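Siston House guest rooms: where we are with the Vondeo grant, July

Hi all,

I promised you a proper update once the first rooms were up and running, so here it is, a little longer than the last one (sorry, I got carried away!). The short version is that the linen is in, the beds are made, and we've moved on to the part I was dreading, which is everybody's clothes.

First the money. The bedding order came to $958, delivery included, and that covered duvets, white sheets and pillows for the whole upstairs. I went back and forth on colors for ages and ended up with plain white for everything. It all goes in the same wash, a pillowcase from one room fits in any other, and if something gets ruined we replace one piece and move on. The walls stayed light gray. I did price new paint, and then I decided the money was better spent on a second set of sheets.

Making the beds is the same all over now — duvet flat, top edge folded down in a wide band just under the two pillows. We don't iron. I know one of you asked about that! The duvets come out a bit wrinkled and they stay that way, and not one guest has brought it up so far.
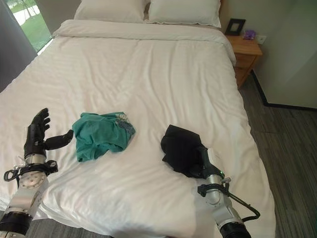

Clothes are the slower half of the job. Families staying with us while they're at the Khamphan clinic often arrive with bags packed in a hurry, and the lost and found had grown to some 40 pieces by the time I got to it. We sort on the beds, with the duvet smoothed out first, because dark things show up so well against white and it saves your back. Everything gets shaken out, checked for a name label and folded, and then it goes either on the give-back shelf or in the donation bin. Teal and black clothes, kids' pajamas, a truly amazing number of single socks.

What isn't done: the closets. The Wisard shelving kits arrived short of brackets and I'm still waiting on the rest, so for now the folded clothes live in tubs on the landing. It's tidy enough but I don't love it. Folding also takes longer than I told you it would. I'd guessed 30 minutes a room and the bigger rooms run well past that.

For next quarter I'd like to put what's left toward mattress protectors and a decent laundry cart — ours has a wheel that goes its own way. I'll send the receipts separately, along with the closet measurements you asked for.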